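Rotano Cadence Sensor: Getting Started
Section 3: Fitting, pairing and your first ride

Well done, the fiddly unboxing is behind you! Fitting the sensor is the fun bit, and you only need the two rubber bands and the coin cell from the small bag.

Before you start
Twist the cover anticlockwise and pull out the plastic tab. The light blinks green once when the battery wakes up.

Fitting
1. Turn the left crank so that it points straight down.
2. Wipe the inner face of the crank with a dry cloth.
3. Hold the sensor flat against it, logo facing the frame, and stretch the larger band round both.
4. Spin the pedals backwards a few times. If the sensor rubs, slide it nearer the pedal and try again.

Caution: Don't use cable ties. They can crack the casing.

Pairing
5. Open the Vedis app and choose Add sensor.
6. Turn the crank until your sensor pops up in the list, then tap it.
7. Enter the last four digits printed under the cover.

Note: Other riders' sensors may show up too if you are within 10 metres of them, so do check those digits (we have all paired with a friend's bike at least once).

Your first ride
8. Pick a route you know well and ride in whatever gear feels natural. A reading of 81 means 81 turns of the pedals a minute, and it's lovely to see it settle as you relax!
9. Set your alerts before you leave. They can be changed later under Ride, Sounds.

Caution: Never look at the display while crossing a junction. Switch on spoken alerts for town riding.

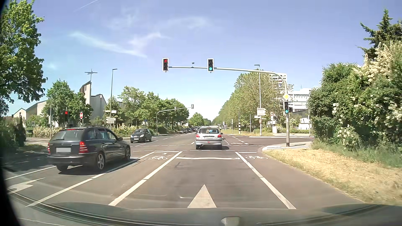
2 min read

Riding in traffic
Stopping and starting pulls your average down, so turn on Skip stops if you ride in town. The app then leaves out any time when the pedals are still.

10. When you get home, tap Finish and wait for the tick before closing the app.

Battery life is up to 2000 hours. Replace the cell when the light blinks red, as shown in Section 4.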